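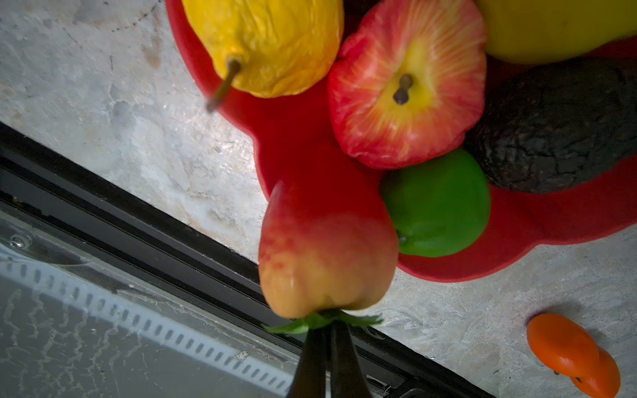 Is fake fruit worth paying for?
For a kitchen that gets photographed more than it gets cooked in, it can be. For anyone else, I went in doubtful, and an hour with a woman who sells the stuff moved me only part of the way.

She runs the display side of Griltcombe, a home goods shop that also dresses apartments for sale, and she asked me to leave her name out of it. "My mother thinks I sell furniture," she said.

I started with the obvious complaint. A real lemon is cheap, smells like a lemon and can go in your tea. Why buy one that can't?

"Because yours is green and fuzzy by the time the buyers come through," she said. "I dress a place in February and it may still be on the market in summer. I'm not driving over there with groceries."

Fine, but people can tell. She didn't argue.

"Up close, sure. Pick up a pear and you know right away. From the doorway you see color, and color is what I'm after." 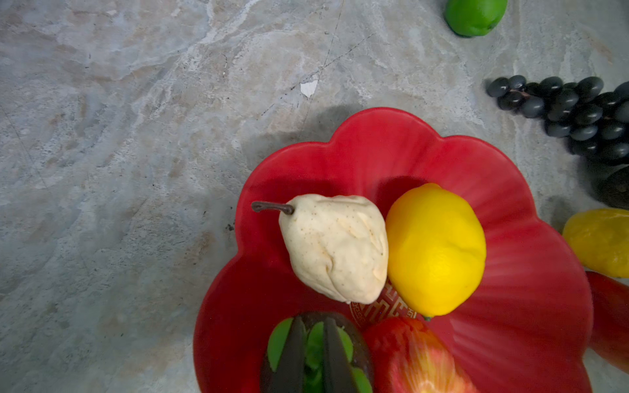 A pear, a lemon and an apple in the red scalloped bowl, with the gold pattern at the bottom still partly showing.

The bowl was my next objection. It is very red, it is shaped like a flower, and it has a gold border design printed in the base. I would have guessed plain white. She told me white bowls are what everybody asks for and then complains about.

"Put a pale pear in a white bowl on a pale counter and you've got nothing. On red, it shows up. People say it's loud. Well, it's a fruit bowl, it's allowed to be loud."

I'm still not sold on that. Against gray stone, the red was the first thing I noticed and the last thing I stopped noticing.

She has 50 bowls in storage and, by her own inventory, 1,000 pieces of fruit, which struck me as a lot of fruit for a person who says she likes to keep things simple. Her rule for one bowl is never more than 8 pieces. I asked where the number came from. "From doing it," she said, and that was all I got.
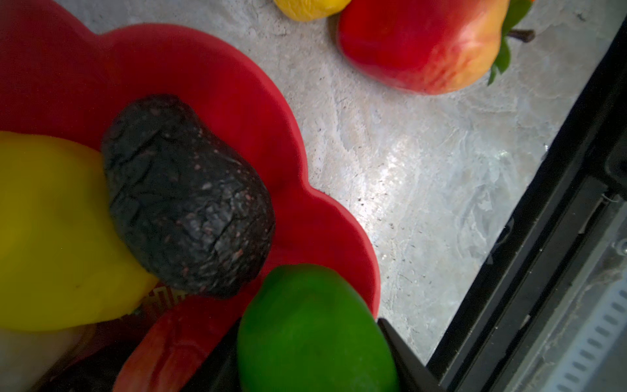 Dark, wrinkled avocado beside a bright green lime.

The avocado is the one I would defend. Its skin is rough and nearly black, and it looks like something I'd squeeze at the store. The yellow pear, on the other hand, has wrinkles like a crumpled bag. I said so.

"That one's been around," she said. "It goes at the back."

Does she keep any at home? She laughed for a while before answering.

"Two lemons. My kitchen has real bananas in it, and they're brown right now, if you want to come see."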